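Shared workshop's bin-picking cell moves to mixed parts

The bin-picking build at the Jernier workshop has moved from single parts to mixed loads, according to a progress note posted to the members' board on Monday. The arm now works from a grey open-topped bin on the long bench, with hard and soft items placed in it together. Until April it had been tested on one type of part at a time.

The project is run by Kuldeep Khurana and Ashok Pandey, both members of the workshop. Khurana handles the arm, wiring and control software. Pandey designed the fingers and the bench layout. The two have been working on the cell in evening sessions and have spent most of the past 6 weeks on the gripper.

Mixed loads cause trouble that single parts do not. A flat plate lying against the foot of a wall gives the fingers very little to close on. A piece of cloth has no fixed shape, so a grasp that works once may fail on the next attempt with the fingers in the same position. Small metal parts can slide when touched. The current control program, which the builders call Prelline, treats each of these as a separate case with its own approach angle and closing speed.

Bin position is the other variable. The arm plans its moves against a stored model of the walls, and a bin that shifts on the bench makes that model wrong. The builders use spring clamps at the bin and repeat the wall measurement at the start of each session. Pandey said the measurement takes two minutes and that skipping it has cost the project one set of fingers.

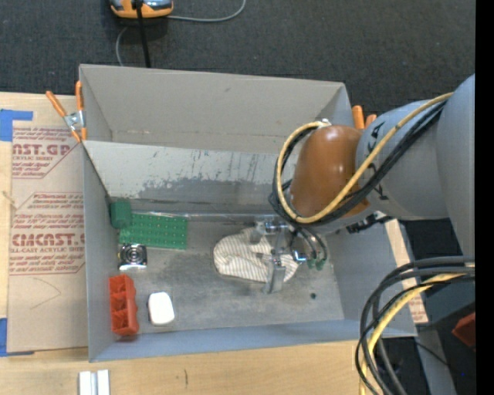
Khurana's note gives results for the first complete session with mixed contents. The arm made 70 attempts and lifted an item clear of the bin in 29 of them. An attempt was counted as a success only if the item was also released outside the bin without a second grasp. Rigid items with upright sides did best. Cloth was next, and flat items came last by a wide margin.

"The flat ones are a finger problem, and we have known that for a while," Khurana wrote. "The tip is too thick to get under an edge. Software won't fix it."

A thinner tip is being drawn up. Pandey has proposed a replaceable end piece held by two screws, so that a bent tip can be changed at the bench without taking the gripper off the wrist. He expects to cut the first pair on the Michalski mill once the present job on that machine is finished. The rest of the gripper will stay as it is.

Cable routing is also under review. The note says the present routing is acceptable for slow moves but takes up too much slack when the wrist turns to its limit. Khurana wants to fix the main bundle at one more point along the arm and limit wrist rotation in software until that is done. Joint speed has been held to a low setting throughout the tests — it will remain there until the routing is settled.

The arm was assembled in the workshop over the winter. Its controller is mounted in a Steko enclosure under the bench, with the stop button wired directly to the motor supply. Members using the next bench are asked to leave the stop button clear and to keep stock off the floor on that side while a session is running.

The next session will repeat the mixed-load test with the same contents and the old tips to get a second set of figures before the hardware changes. The new tips will then be run on the same load. Attempt logs from both sessions will be placed in the shared project folder along with the drawings for the end piece.

Members who want to watch a session or contribute test items should speak to Pandey at the bench. Items should be light enough to lift with two fingers and have no sharp edges. Glass will not be accepted.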